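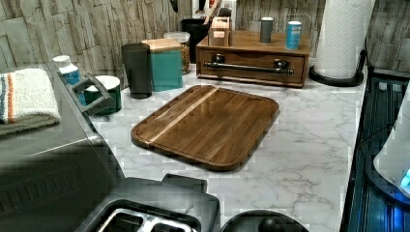

Current test spot. Walnut board on the marble, toaster nearest the camera.

bamer_arm
Update for September. The goal hasn't changed: a home-built arm on the kitchen counter that picks up the cutting board and stands it upright at the back. The arm is printed parts and hobby servos, and the camera looks down over the counter. Simulation gets it right 19 times out of 20. On the real counter it's a lot worse and I'd like ideas before I spend more money.

Vindum
Nineteen out of 20 in simulation means your simulation is too easy. What's the friction on that marble? Did you measure it or did you leave the default?

bamer_arm
Default.

Vindum
Well, there you go.

ronja_aasen
I'd look at the vision side first. White counter with gray veins running all over it, and the board has a pale stripe going diagonally across the left part. If you find the board by its edges, that stripe is a long straight high-contrast line and it isn't an edge of anything. My bet is your angle estimate locks onto it part of the time. Log the angle for a batch of tries and see if you get two clumps.

cabral_shop
Don't agree with Ronja. Walnut on white is about the easiest separation you could ask for. Threshold on darkness, fit a rectangle, done. The stripe is a gap in the blob and you close it. The gripper is where these builds die. It's a flat board on a flat surface and there's nothing to get a finger under.

ronja_aasen
Threshold on darkness and you also get the toaster, the black canister and the cart on the right. Have fun with that.

cabral_shop
Crop the image. It's one line of code.

bamer_arm
Crop is already in. Ronja, I pulled the angles tonight and there are two clumps, one much smaller. So you're partly right. But it also misses when the angle is good -- the lower finger skates along the marble and shoves the board back.

Nicanor Navarrete
Said this in the first thread and I'll say it again. What is this for? You've got up to 400 dollars in servos doing a job that takes a hand one second. There's a big wide drawer handle right behind the board. Start with that. A bar you can close on from above and below is a task a cheap arm can do.

bamer_arm
The drawer doesn't interest me. The board does.

Vindum
Nicanor has a point about order, though. If it can't pull a drawer it won't lift a board by one edge. What do the servos hold at full reach?

bamer_arm
Enough on paper. There's some droop.

Vindum
How much droop? "Some" is how I ended up buying a second set.

Fostunent
Try sliding it toward you until one edge hangs over the front of the counter, then grip from above and below. You've got clear marble in front of it. Costs you a push and no new hardware.

cabral_shop
OK that I'd try. Still think the fingers need rubber.

ronja_aasen
Mask the stripe before you do either, or you'll push it crooked and blame the rubber.

bamer_arm
Doing the mask and the slide this week. I'll post the misses too.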